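Flomby Scheduler
Social media planning and posting for small shops

Overview

Flomby Scheduler is a web tool for writing, scheduling and checking posts across several social accounts from one page. It is made for shops and makers who run their own accounts and don't have a marketing person. You write a post once, adjust the wording for each network, pick a time and leave it. The post goes out whether or not you are signed in.

The current version is Kanora, which replaced Darby in December. Accounts that were on Darby moved over with their queues and saved captions in place. Old report links still open.

What's in the Kanora version

Queue view. Shows the next 7 days by default. Drag a post to a new slot and the time changes on every network it was set for. To move it on one network only, open the post and untick the others.

Caption library. Save up to 200 captions and sort them by label. Labels can be shared between users on the same account. Deleted captions stay in the trash until you empty it.

Link check. Each link is opened before the post goes out. If the page doesn't load, or the network has refused links to that domain before, the post is held and you get an email. You can still send it by pressing Post Anyway.

Image tray. Accepts JPG, PNG and WebP. The tray keeps the original file and makes a cropped copy for each network - the original is never changed.

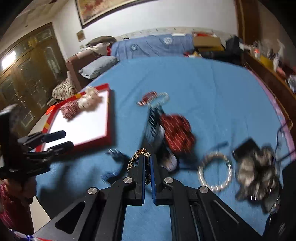
Alt text is now a required field for every picture in the tray, though you can turn this off under Settings, Posting. Keep it short and say what the item is, with color and pattern if a customer would search for them. "Twisted leopard-print hair tie in gold, brown and black" is enough for an accessories post. The field is sent along with the post on networks that support it and is kept in the tray, so you don't need to type it again when you reuse the picture. Emoji are removed from alt text when you save.

Comment inbox. Replies and comments from connected accounts arrive in one list. Mark them done, assign them to another user or hide them. Direct messages are not included in the inbox on the Basic plan.

Plans

Basic: 2 users, 70 scheduled posts a month, caption library, link check, image tray.
Shop: everything in Basic, plus unlimited scheduled posts, direct messages and weekly reports by email.

Both plans are billed monthly. You can change plan at any time, and the new price starts with your next bill. Unused posts do not carry over.

Requirements

A current version of Chrome, Firefox, Safari or Edge. There is no phone app, but the queue and the inbox both work in a phone browser. The image tray is easier to use on a larger screen.

Known limits

Polls and live video can't be scheduled. Edits made on the network itself after a post goes out don't show up in Flomby. If you change the password on a connected account, you may have to connect it again - posts due in the meantime are held and marked in red.

Support

Flomby Scheduler is sold and supported by Chaudhary Software. Use the Help button at the bottom of any page and include the post number if your question is about a held post.

Page updated Apr 14, 2022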